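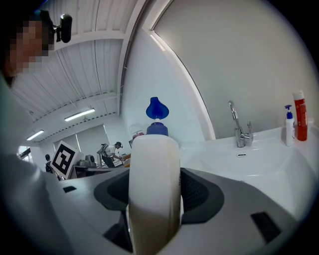
Sink station, blue-capped bottle in the gripper. Marker board up in the bay behind.

Pre-run software check - sink and vanity station
Date: 16/06/2021
Checked by: Pacita Sison
Comments read by: Jayson Pangilinan
Stack: Cenduseo (perception + planner), Jevberg logger
Result: pass with comments, two items open

1. Time sync
Clocks on all recording units against the logger host. OK.
Comment: one unit was 50 ms off at first check. Restarted the sync service, came back in. Please put the restart in the startup script, I have asked before.

2. Disk space and write speed
OK. Logger warns at 25 percent free now, used to stay quiet until full. Good change.

3. Marker detection, board
OK with comment. Board found from the sink side, pose stable while the gripper is held still. Jumps when the lens swings fast toward the window end. Probably exposure. Lock exposure before the run and note the value in the log, not on a sticky note.
Board has to stand on its own and not get bumped. Re-check the pose after anyone moves it.

4. Marker detection, gripper tag
OK. Tag readable at normal working angle. Drops out when the wrist rolls past side-on - planner has to hold last good pose and not guess. Held for 8 frames in test, then flagged lost. That is what we want.

5. Finger width reading
Comment. Zero was wrong on first launch, read open when closed. Calibration file was the old one from Flurkalard. Deleted the old file so it cant be picked up again. Zero now correct.
Do this every session: close fingers, check zero, open, check max. Takes a minute.

6. Object detection at the sink
OPEN. White on white is still the weak spot. Bottle body against the basin gets a low score, the blue cap carries most of the detection. Red bottle on the ledge no trouble at all. Chrome faucet gives a false hit now and then, see item 7.
Jayson - can we get the threshold per class instead of one number for everything?

7. False hits on shiny surfaces
OPEN. Four in the replay, all on the faucet or the plate under it. Mask over the faucet is a stopgap only, it also hides anything placed behind the spout. Do not leave the mask in the config after the test.

8. Two grippers in one work area
OK with comment. Planner keep-out zone tested with both units at the vanity. Warning tone comes on time. Stop request logged on both sides.
Comment: the names in the log are swapped between units. Cosmetic until somebody debugs from it at night. Fix. 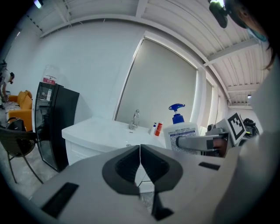
Item 8, second gripper at the pump bottle, tag on top.

9. Contact detection on light objects
OK with comment. Pump bottles tip easy. Contact flag should come up on touch, before closing. Delay is fine on the heavy test block but I want it measured on a half empty bottle too. Not done today, add to list.

10. Emergency stop, software side
OK. Stop from the operator screen and from the keyboard both work. State after stop is "held", not "idle". Restart needs a confirm. Tried to get around the confirm and couldnt.

11. Privacy filter
OK. Face blur runs on export. Check it is ON before anything gets copied off the logger, default in the new build is off and I dont like it. Selvanayagam build had it on by default, go back to that.

12. Room and people
Walkway along the bench stays clear while recording. Anyone working behind the operator gets told before a run starts.
Keep electronics off the counter next to the basin. Water off at the tap for dry runs.
Blinds: pick a position and keep it for the whole session. Mixed light is what hurt item 3.

13. Config saved and tagged
Done. Tag name in the run sheet. Commited with the mask still on, then fixed, so use the second tag and ignore the first one.

Follow-up
Items 6 and 7 - Jayson, before next recording at this station.
Item 8 log names - Pacita.
Item 9 measurement - whoever has the station next, write the numbers on this sheet.
Full re-check of the whole list in September or after any planner update, whichever is first.

Reply from Jayson: per class threshold is doable, will push a branch. For 7 I would rather filter on depth than mask. Need a replay with the faucet in view and the arm not moving - can you record one?
Pacita: yes, will do it after the sync script is in.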